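Simulator first or buy the arms now? Budget help wanted

Posted by merness_tinkerer
We've got the go-ahead at our Allthorpe workshop to plan for a two-armed robot, with the order going in come June — I'm thrilled! The work is kitchen jobs, starting with the fridge. My plan is to put 30 per cent of the money into simulation (a decent graphics machine, plus somebody's time to build rooms) before we buy any metal. Both of these are from our simulated kitchen:

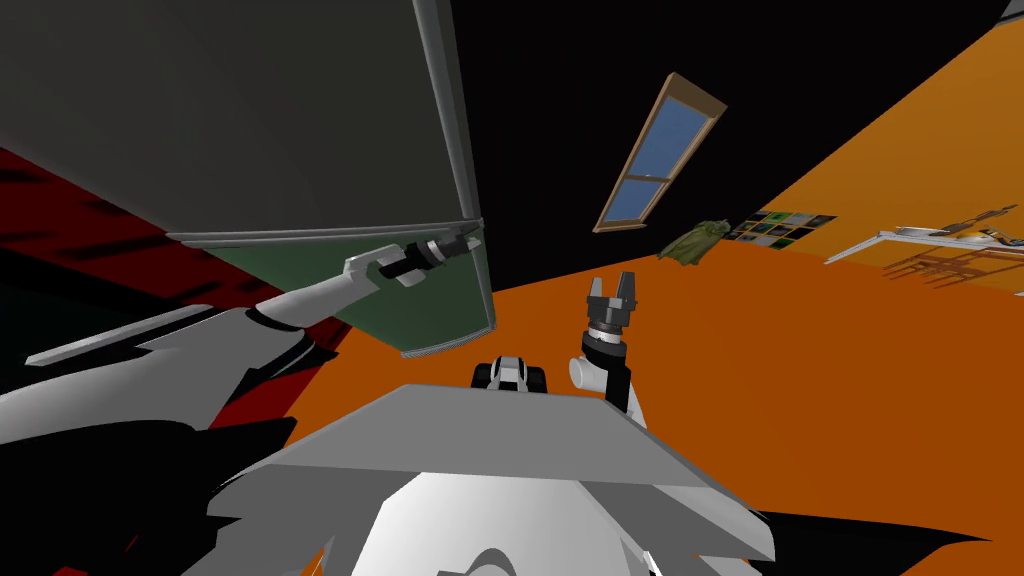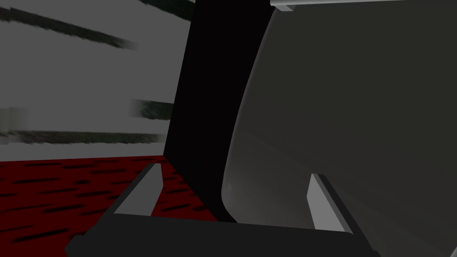
What I love is that we can change arm length or gripper width before paying for either. I've got 4 gripper quotes open and the dearest is nearly double the cheapest, so a few weeks of trying sizes seems well worth it. Would you spend more on this stage, or less?

allthorpe_hsinyi
Less! Door seals are a pain to simulate. We spent 66 days tuning ours and the real fridge still pulled harder than the model did. Buy one arm early and learn on that.

Dirceu_A
Can't agree with Hsin-yi there. One arm tells you nothing about two of them bumping elbows, and you can find that out on a screen for the price of the electricity. I'd keep the 30 and put spare fingers in the budget as well, they wear out quickly.

merness_tinkerer
Spare fingers, brilliant, hadn't got those down at all. Hsin-yi, would you hire an arm instead? Tai quoted me a 90 day hire.

allthorpe_hsinyi
Yes, if the hire comes off the purchase price. Ask them what happens when you break a wrist, too.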